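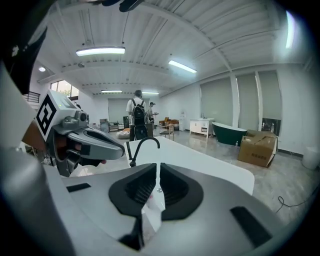
*Both grippers up at the sink counter, before a run. Left one has the marker cube facing me.*

**Two-handed kitchen task: how are you splitting left and right?**

**tapdrip** wrote:

Our student project is the two-handed one this term. We carry a gripper in each hand, do the task ourselves, and the recordings go to the learning group for training. Task is at the sink counter: pick up a cup, turn it under the spout, put it down on the other side. Deadline for the data is the end of August.

We've got 173 runs so far and I'm not happy with them. When I go through the left-hand track there are gaps. The marker cube gets lost whenever I bring the left hand in under the right, which is most of the turn. The right hand is fine nearly all the way through.

Questions:

- Do you fix which hand does what, or let people choose?
- Has anyone moved the counter work somewhere with fewer reflections? The floor and the worktop are both shiny and there are strip lights overhead.
- How long do you leave between runs?

We named the project Prellard, if you see that on the shared drive. The folder is a mess, sorry.

---

**ohmslaw_ish** wrote:

Fix the hands. We let people choose in the first month and ended up throwing away most of it. Half the team picked up with the left and half with the right, and the model learned to hover in the middle doing neither.

On the gaps, I'd look at your elbows before you blame the lights. If the left hand goes under the right, the right gripper is between its own camera and the cube. No lighting will fix that. Hold the left one further out and higher and bring the cup to it.

---

**tapdrip** wrote:

I can try that. It feels unnatural though, and we were told to move the way we normally would.

---

**ferrule** wrote:

I disagree with fixing the hands. The brief for the Jaltel round says the robot should cope with the cup starting on either side. If every run starts on the right you'll score nothing on the left-hand starts. What you want is a label. Write down which side the cup started on for each run and keep the two sets equal.

---

**ohmslaw_ish** wrote:

Equal sets are fine if you have the numbers. They have 173, with gaps in them. Split that in two and take out the bad ones and there isn't much left on either side. Get one side working first.

---

**ferrule** wrote:

Then record more. We're on 1390 and that was three people on evenings only. A run at the sink is short.

---

**quietmotor** wrote:

1390 of what quality, though? I was on the Tahiri team last year and we had a big pile of runs done at speed by tired people. We retrained on the clean ones alone and it did better. I'd take a small careful set over a big sloppy one.

To the original question about gaps between runs: we waited 2 seconds with both grippers held still at the start and again at the end. It makes the cutting much easier later. Count it out loud if you have to.

---

**tapdrip** wrote:

We don't do a still hold at all at the moment. I start moving as soon as the light's on. That probably explains why the first bit of every track jumps.

---

**quietmotor** wrote:

Very likely. Start with both grippers apart and the cube in clear view, hold, then go. If you start with the cube half hidden it has to guess.

---

**lathe_lad** wrote:

Different point. Check what's between the finger pads before each session. We had a scrap of something white stuck in the gap of ours and didn't notice for a whole evening. I can see something small and white between the pads in your picture as well. If it's meant to be there, ignore me, but if not it could stop them closing fully and your width readings will be off.

---

**tapdrip** wrote:

Good spot, I hadn't looked. I'll check when I'm next in. Would it show up in the readings?

---

**lathe_lad** wrote:

Ours did. Close both grippers on nothing and compare the lowest value on each. If one stops short of the other, clean it and try again. We do it every 20 runs now and note it in the log.

---

**ferrule** wrote:

Do you have people walking about behind the counter in all your runs? I can see two past the sink. I'd keep some of that in. The Purnar team recorded everything in an empty room and theirs went wrong at the demo as soon as there was a crowd.

---

**ohmslaw_ish** wrote:

I don't think that was the crowd. They'd changed the table height as well. But yes, people in the background are harmless as long as they stay back from the worktop.

---

**tapdrip** wrote:

They come and go, so it's a mix. I wasn't planning to ask anyone to move.

Plan for the next session, then: hold still at both ends, left hand further out, cup always starting on the right for now, and a pad check first. I'll write the start side down anyway — it costs nothing and we may want the other side later. I'll do around 40 like that and put the left-hand track up here next to an old one.

---

**ferrule** wrote:

Still think you'll regret the one-sided start, but the label helps. Post the tracks with the same time scale or we won't be able to compare them.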